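4.2 Clearing and resetting the seating area

1. Pick up loose litter from the rug by hand and put it in the wastebasket. Do not drag it across the pile.

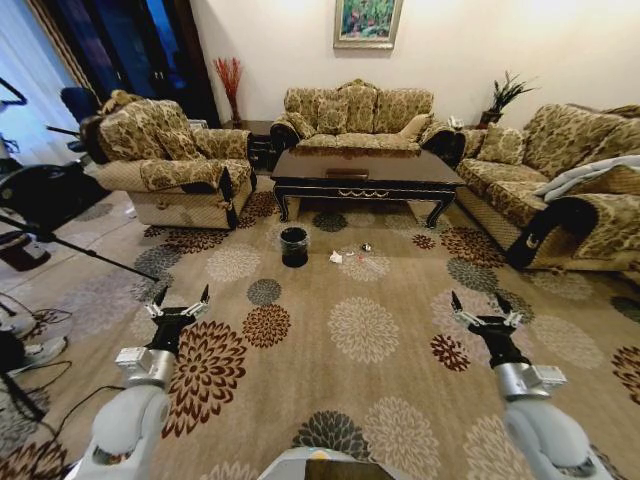

Where does the wastebasket go during cleaning?
On the rug in front of the coffee table, until step 4 is done.

2. Wipe the table top with a dry Listico cloth, along the grain.

CAUTION: Do not spray polish directly on the top or the gold trim. 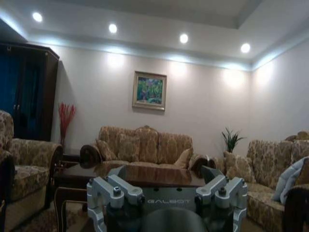
Fig. 7. Coffee table, polished top.

3. Vacuum the rug in overlapping passes at the low setting. Allow about 28 minutes. 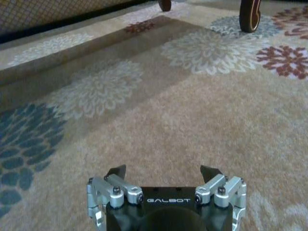 Work toward the door and lift the nozzle at the rug edge. Repeat the pass if grit remains in the pile.

4. Straighten the throw on the armchair. Keep the tassels clear of the floor.
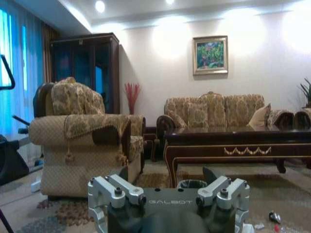

5. Set the pillows back on the sofa, empty the wastebasket and fit a new liner.

NOTE: Report pulled threads to Dzintra Grīnberga, extension 31.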